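Trotby Pull Saw, Fixed Blade
Sold by Ogilvie Tool Supply — Hand Tools / Saws / Joinery

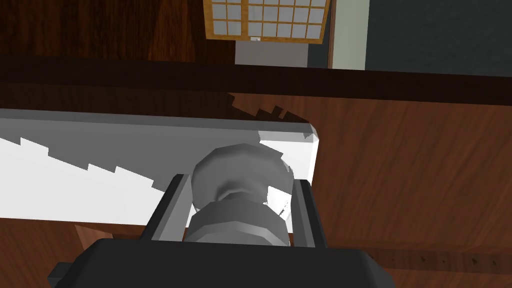
Long, flat white blade, turned grey handle. Computer rendering.

Code: TR-18
Blade: fixed, not replaceable
Supplied with: card sleeve, hanging loop
Availability: in stock at the Drakance counter, to order elsewhere

What we think of it

We sell a lot of saws and we are tired of most of the things written about them. The Trotby leaflet says this one will "transform your relationship with timber". It won't. It is a saw. If your shoulders are crooked now they will be crooked when you get it home, and the cure for that is a marking knife and a wet weekend.

What can be said for it is that it cuts on the pull, it starts without much fuss and it leaves a surface you can glue without apologising. Janaka Seneviratne on our trade counter used one through January on softwood door linings and a run of oak pegs. His notes say it was fast in the pine, sulky in the oak and better than he expected at flush trimming. He also says the sleeve fell apart in the second week, which matches what customers have told us.

About that "lifetime edge"

The maker claims a lifetime edge. We asked whose lifetime and did not get an answer. The hardened teeth on this saw stay sharp for a good long while and then they stop being sharp, and you cannot file them. Trotby have put a figure of 2000 cuts on the packet without saying what was being cut, how thick it was or who was counting. We leave the number off our own shelf labels.

With a fixed blade, a blunt saw is a finished saw. If you get through a lot of chipboard or anything with glue lines in it, buy something with a blade you can swap. The Gokberg costs more on the day and less by the second year. We make slightly less on the Gokberg, if you were wondering.

What it is good for

Dowels and pegs. Trimming plugs flush, provided you put a bit of card under the blade the first few times. Skirting returns. Small tenons in softwood. Cutting a wedge off a door that has been catching since the heating went on.

What it is not good for

Green wood. Ripping along the grain for any distance. Plasterboard, which people will try. Pallets, because there is always a nail. Pushing hard on the forward stroke, which will kink a thin blade, and a kinked blade does not come back however long you spend bending it over your knee.

Handles

Anyone brought up on a pistol-grip tenon saw should try a pull saw at the counter before paying for one. Some people take to it in a minute. Effie Pollock, who runs our evening joinery class, still prefers a western saw and will tell you why at length if you let her. There is a scrap of beech in the vice by the till. Use it.

Looking after it

Wipe the blade down and put a drop of light oil on it — camellia if you like spending money, sewing machine oil if you don't. Hang it up. Do not throw it in a bag with the chisels. Resin comes off with white spirit and an old toothbrush.

We don't stock the Trotby Blade Care Kit. It is a cloth and a small bottle of oil in a tin.

Guarantee

Trotby give 2 years against faults in the blade and handle. Read the small print: teeth lost "through contact with foreign bodies" are not covered, and they take a broad view of what a foreign body is. If yours fails in the first month, bring it to us with the receipt and we will change it and argue with them ourselves.

Customer comments

"Does the job. Not magic. I'd been using a blunt panel saw for years so anything would have felt good." — Finlay Baxter

"Lovely clean cut on the dowels, wandered badly on a deep cut in ash. Could be me. Sleeve is rubbish." — Tia Inskip

"Bought it on the strength of the leaflet, wish I'd read this page first. Swapped it for the Gokberg and no complaints from the shop." — Davina Gunn

Delivery and returns

Orders placed before 2 in the afternoon go out the same day. Unused saws can come back for a refund. Used ones can come back if there is something wrong with them, and we do look at the teeth.

Also in this section

Gokberg pull saw, replaceable blade
Gokberg spare blades, fine and medium
Ogilvie bench hook, beech
Marking knives
Flush trimming saws, small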